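3. Sellar la ventana con el burlete Natness

Yo esta parte la hago siempre con calma (y con un café al lado, ¡que es larga!).

1. Limpia el marco con alcohol y déjalo secar 12 minutos.
2. Corta la tira 9 mm más larga que el hueco.
3. Ve pegando desde la esquina, sin estirar, que luego encoge y te quedas con rendija.

Ojo: no cierres la hoja de golpe al terminar.

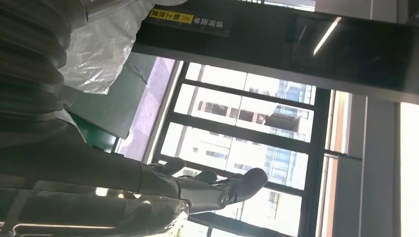
Fadime Ekinci comenta que en las ventanas Coşkun conviene empezar por el lado de la bisagra, y que a ella la esquina de arriba se le despegó en septiembre por no apretar bastante.

4. Repasa toda la tira con el pulgar, apretando fuerte en las esquinas.

Nota: si te sobra burlete, guárdalo enrollado y con el papel puesto.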